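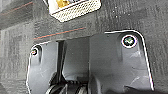
Meet Lotness, the Robot That Helps to Tidy

Do you like to put your toys away? Many children do not like it very much. A company with the name Wuson sells a robot kit for this work. The kit is called Lotness, and schools and libraries can order it.

Lotness has an arm, and at the end of the arm there is a gripper. The gripper is the hand of the robot. A small camera sits near it, so the robot can look at a thing from very close before it takes it.

What is easy and what is hard?

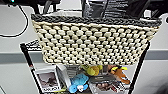

A robot must learn that every thing feels different in the hand. A plush toy is soft and changes its shape when you press it. A box does not. On a shelf like this one, the light blue toy sits close to hard packages, and the robot has to choose where it can put its fingers. A big woven basket stands over them, and its thick braided rim is a good place to hold. You choose such places too, but you do it so fast that you do not notice.

Sawsan Darwish teaches the robot at Wuson. She says that her team showed it 600 toys, and the long ones with thin legs were the most difficult. 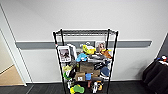

What is in the kit?

The arm, the gripper, the cameras and a book with 39 small lessons. The first lesson is only about saying "stop" to the robot. An adult must be in the room for all lessons. You need a computer too, and it is not in the kit.

Where does it look?

Lotness has a second camera, higher up. With this one it sees the whole shelf and plans which toy to take first.

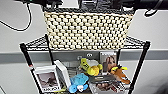 Soft toys, boxes and framed pictures share the lower level, under the basket.

Words to know

Gripper: the part of a robot that holds things.
Plan: to think about the steps before you start.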